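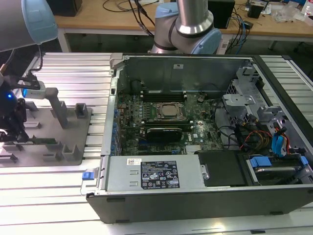 *Open Dell tower on the slotted plate, side panel off, with the fixture blocks to its left.*

## Bench tips: teardown cell, Sostdale robotics club

Collected from the spring term build. Most apply to taking a PC apart by hand as well. Additions go to Ľubica Koubek before Friday.

### Before the case goes on the plate

- Unplug the mains lead, then hold the power button for ten seconds.
- Remove the side panel at the sorting bench. Panels left on the plate get caught under the case and tilt it.
- Lay the tower on its side, motherboard facing up. Push it against the stops by hand. Do not let the arm do this.
- Wipe the slots. One washer under a corner of the case was enough to spoil a full afternoon of taught points.

### Cables

Cables account for most of our failed picks. The vision script finds a rigid part easily and has no idea what to do with a loop of wire lying over it.

- Route SATA and power leads toward the drive cages before starting. A strip of painter's tape holds them.
- Disconnect at the plug. Pulling on the wires loosens the crimps, and we reuse the leads.
- Photograph the routing first if the machine is to be reassembled.

### Colored tabs and clips

Blue plastic on these Dell cases usually marks something meant to be released by hand: drive carriers, latches, the tab by the power supply. Oldřich Šindelář wrote the color threshold for them. It also picks up blue SATA cables, so filter by shape afterward.

Squeeze both sides of a drive carrier evenly. With the gripper, approach slowly and set the force limit at the lowest value that still releases the clip.

### Boards on the fixture plate

- Support a bare board at its edges. Never clamp on a capacitor or a connector.
- Tighten the small clamp until the board stops sliding, then stop.
- If a fixture block has been moved, run the offset routine again. Eyeballing it has cost us 2 memory slots.

### Power supplies

Take the unit out whole, label side up so it can be logged. Do not open it. Norbert Mikuš keeps the Wimard crate for these, and it goes out when full.

### Screws

Magnetic tray, one compartment per subassembly. The log for March shows 2,568 screws removed, of which 1,109 were the coarse case type. Those go in the large jar. Drive screws have a finer thread and will strip a case hole if mixed in.

### End of session

1. Park both arms clear of the case.
2. Stop the program, then cut power at the wall.
3. Empty the tray.
4. Write the last completed step on the card. Miloslav Vaněk's group starts from whatever the card says.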